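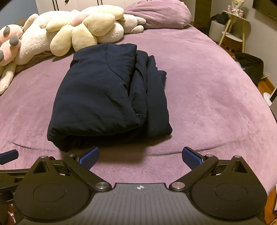 Open day at the Oduneo lab, Bristthorpe

Reading time: 2 min

5 November 2022

The lab opened its doors on Saturday morning and I went mainly for the folding work. Oduneo has been collecting demonstrations in ordinary homes with a hand-held gripper — blue fingertips, a person's hand underneath — and training a policy on the recordings. No robot arm is needed until the test stage.

The talk lasted 40 minutes. Most of it dealt with one question: does it help more to record many folds in one room, or a few folds in many rooms? The group compared the two with the same total number of demonstrations. Training on many rooms gave the better policy on beds it had not seen before. On a familiar bed the two came out close.

Thick garments are still the weak point. A padded bundle springs back when the fingers let go, and the policy sometimes regrasps the same edge up to 6 times before it stops. Dark cloth on a plush blanket was mentioned as another hard case, as the fold lines are difficult to pick out.

We then moved to the bench, where visitors could try the gripper in groups of 4. It is heavier than I expected. My first fold was poor and my second was a little better.

The September results are on a poster by the stairs. Parking was easy, lunch was not provided.

Recent visits
Pistoleck factory tour
Hong sensor workshop
Bristthorpe trade fair, day 2

Contact | Copyright 2022 | Back to top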